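Notes for session 3: collecting demonstrations

These are my notes from the July run, tidied up a little (Golnar Ahmadpour caught most of my typos, thank you!). Slides are on the course page, and the reading is still the Pramley chapter, the long one, sorry.

Last time we talked about what the policy sees and what it puts out. Today is about where the examples come from, and mostly they come from a person driving the robot through the job over and over while everything gets logged. One run from start to stop is an episode. Our practice set, Nouri, has 1551 of them, and I threw out almost 295 more before you ever got to see it. I'll get to why in a minute.

First, the room. I like furnished rooms much better than a bare lab bench. If all your examples have the same clean table behind them, the policy gets very attached to that table, and then you move it ten feet and it falls apart. Carpet, bedding, lamps, cords on the floor, leave them in! The learner has to find the thing that matters with all the rest of it in view.
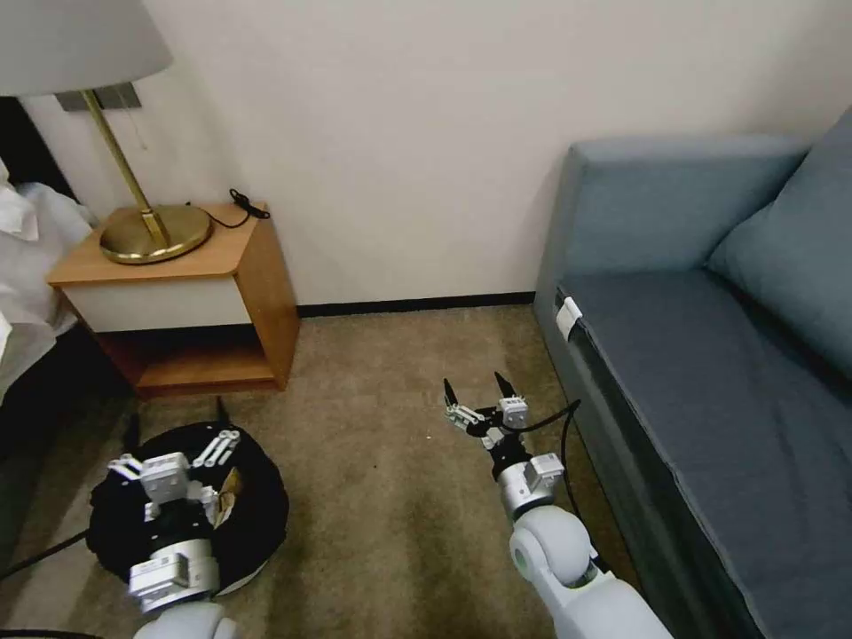 Head view: left gripper over the round black object on the carpet, right gripper open.

Look at how much of that view is the robot's own arms. Students always want to crop them out and I always say please don't. The arms tell the policy where its hands are relative to the target, and with two of them you need both, including the one that isn't over anything. An idle arm is still an example of what an idle arm should do (Malou Bech has a nice argument about this in her Flovum notes, go read it).

Dark, soft, round things are hard, by the way. There's no obvious edge to grab, and folds don't look the same twice. Vary where you put them and which way they face, and do at least 10 episodes per placement before you move on.

OK, so what did I throw out? Mostly hesitation. The driver stops to think, the arms hang there, and the log fills up with nothing happening. A policy trained on that learns to hang there too. Fumbles where the driver recovers I keep, and I label them, those are gold.

For next time: pair up, collect one batch on the Irneck setup, and write down your start and stop rule before you touch the controls. Vinh Ung has the signup sheet. Send me the rule along with the batch.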